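Open Access | Research Article | Materials & Everyday Goods

Posted in July | By the Pundley Wood Use Group
32 shares | 19 comments

4. Does "solid" mean anything to the buyer?

4.1 The claim under test

Sellers of boards, counters and table tops often state that a surface made from strips glued edge to edge will stay flatter than one cut from a single wide plank. The claim is old. A joiner's manual of 1735 held in the Lavau town library already advises the reader to rip wide stock into narrow lengths and glue it back together, and it gives no evidence beyond the writer's own satisfaction with the result. We have found the same advice, in nearly the same words, in current sales copy. Repetition over that many years has given it the standing of a fact, and we think it has been tested less than people assume.

Two separate ideas are usually folded together. The first is mechanical: a narrow strip has less width over which to cup, so a panel of narrow strips should show many small movements in place of one large one. The second is statistical: if the strips are turned at random, their movements should partly cancel. Neither idea says anything about how large the benefit is. A panel may be flatter by an amount that matters, or by an amount that only a dial gauge will find. Sales copy does not separate these cases, and with a few exceptions the trade literature we read does not either.

There is also the matter of what counts as a fair comparison. A strip panel is normally made from stock that has been sorted and dried with care, while the plank it is compared with may have come from anywhere in the stack. If the panel wins, the sorting may deserve the credit.

4.2 Boards in the survey

We collected 100 maple boards from owners in Lavau and Hukora. All had been in use indoors for at least a year. Owners were asked how the board was stored, how it was cleaned, and whether it had ever been refinished. The answers should be read with caution. Several owners told us their boards were never left wet and later, in the same form, described washing them at night and leaving them to drain by the sink. We kept the answers but did not build anything on them.

The large strip type is shown in Figure 4. Its strips run lengthwise, and slight differences in tone from place to place are normal for the species and are no guide to how well a panel was made.
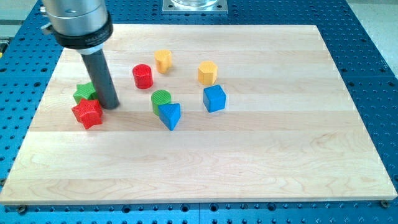
Figure 4. Large rectangular board of light maple, made from long glued strips.

Kwofie objected, on reading a draft of this section, that color difference is a guide after all, because a maker who matches tone is likely to be a maker who matches grain, and that we had thrown away useful information by not scoring it. The point is reasonable as far as it goes. We went back and scored tone match on a simple scale, and it did not track with flatness in either town. It did track with price, which may explain why the belief survives.

4.3 What we measured and what we did not

Each board was laid on a granite plate and checked for gaps along both diagonals and across the middle. Of the full set, 19 were single planks and the rest were glued up. The single planks were less flat on the whole, as the claim predicts. But they were also older, and most had been refinished at least once by their owners, often on one face only. Finishing one face is a well-known way to make a board cup. When we set aside every board with uneven finish, too few planks were left to support a firm statement in either direction.

Among the strip boards, strip width should matter if the mechanical account is right. We saw a weak trend toward flatter boards with narrower strips in the Hukora group and no trend in the Lavau group. We would not ask a reader to change a purchase on that basis. Glue line failure, which sellers rarely mention, was present in 32 boards, mostly as short open seams at the ends. An open seam traps water and food, and for a kitchen user this may be a more serious fault than a slight bow.

We did not measure moisture content over the seasons, so we cannot say how far any board moves between winter and summer. A single reading taken indoors tells us little about that. Claims that strip panels are "stable all year" therefore remain outside what our data can address, and we have not found a public data set that addresses them for boards in household use. The next section turns to edge finish, where the records are somewhat better.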